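Janumora Bench Pair
Two-arm teaching station for tabletop tasks

Overview | Specifications | Teaching modes | In the box | Questions | Support

The Bench Pair is a set of two light arms on a common mounting rail, with a gripper and a wrist camera on each. It is sold for teaching manual tasks by remote control. The operator moves a matching pair of leader arms at a second desk, and the bench arms follow. Joint positions, gripper openings and all camera streams are written to one file per attempt.

The rail clamps to any table edge up to 34 mm thick. Spacing between the arms is set with a hex key and can be changed without recalibrating the head camera, provided the rail itself stays put.

Teaching modes

Remote: leader arms to bench arms, one operator, both hands. This is the usual mode for tasks where the left and right arms do separate jobs at the same time.

By hand: joint drives are released and the arm is guided directly by the wrist. Gravity compensation stays on. Suited to single-arm tasks and to touching up a path that was recorded remotely. The operator's hands will show in the wrist view, so most customers keep hand-guided files in a separate folder.

Mixed: one arm is held in a fixed pose while the other is guided by hand.

Working with trays, racks and loose food

Kitchen-type tasks are a common first project. Trays, food containers and a dish rack all fit within the shared reach when the rail is mounted along the near edge. Place anything both arms must handle in the middle third of the table. Items for one arm only can go further out to its side.
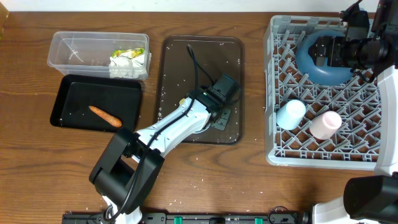
Recording starts and stops from a foot pedal. A short press marks the end of a step, a long press discards the attempt. Discarded attempts are kept in a holding folder until the next restart and can be recovered from there. Step marks can be moved later in the Morno viewer, which plays all streams against a single time bar.

Loose material such as dry rice needs more attempts than solid items. Grains spread differently each time, and a policy trained on a few tidy piles will do poorly on a thin scatter. Vary the starting layout between attempts. Do not clear every stray grain from the table before each one, unless the finished system will also start from a clean table.

Keep scoops and spoons in the same grip orientation for a whole session. The force limit at the fingertips is adjustable in 20 steps. Start low for thin plastic handles and go up only if the tool turns in the jaws.

The wrist cameras are fixed focus. Objects very close to the lens will look soft, including the fingers. The working distance suits the area just past the fingertips, where small items need to be resolved.
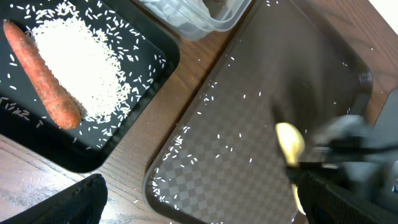
Marleny Tamayo wrote to ask whether the by-hand mode could be used for scooping, as her operators found the leader arms too light to judge when the tool had met the bottom of a tray. It can, with the gripper locked closed. For remote work, the optional Lamach feedback kit adds resistance to the leader arms in proportion to motor current on the bench side. It gives a usable sense of contact with a hard surface, but will not convey the feel of grains.

Specifications

Joints per arm: 7, plus gripper
Mounting: common rail, table clamp
Cameras: one per wrist, one head unit on a separate post
Data: one file per attempt, with step marks
Control: leader arms, foot pedal
Part number: 1037

In the box

Two bench arms with grippers and wrist cameras
Two leader arms
Rail and clamps
Head camera and post
Foot pedal
Cables, hex keys, spare finger pads

The computer is not included. The feedback kit and the Sandberg carry case are ordered separately.

Care

Wipe finger pads with a damp cloth after food work. Brush grains out of the ribbing before closing the gripper fully. Do not use compressed air near the wrist joint, as it can drive dust past the seal. Check cable slack at the wrist each Friday, or after any change in rail spacing.

Spare finger pads are sold in pairs. Quote the part number above when ordering.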